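Canalel Shared Kitchen, Interim Report to the Adebisi Fund
Prepared by Do-yoon Tak for Oluwatosin Abubakar
8 October 2026

Progress since June

The grant was meant to do two things: get dishes put away after each use, and cut what we spend replacing them. I can report movement on the first. On the second I would not claim much yet.

We have spent $767 of the award, mostly on racks, utensil holders and plates. The Wisness planning guide we were asked to follow says a fixed place for every item will change how people clean up. I was doubtful in June and I still am. The sign-in sheet shows 79 kitchen sessions. Users ticked the "dishes racked" box for nearly all of them, but a ticked box is easy to come by, and the sheet does not say who washed what.

Replacement costs are down on paper. We also bought new stock at the start of the period, so a drop was bound to show up. I would wait for a full year of receipts before calling it a saving.

Dish station

The rack takes plates in the slots, with cups wherever they fit. Cups remain the weak point. The layout card asks for them upright, and people lay them down when they are in a hurry.
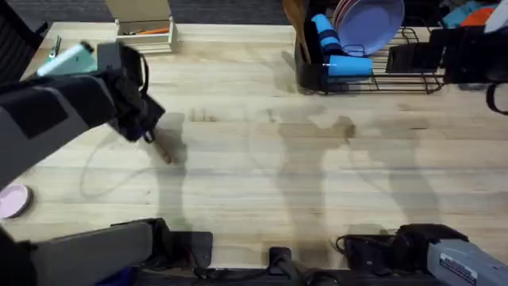 Dish rack with purple plates, two blue cups and a wooden spoon in the utensil holder.

Pens and markers still end up on the same table as the dishes. The Markero labels we ordered for the storage boxes have not arrived, and I have asked for a refund.

Requested: no new money, and 5 more months to collect receipts.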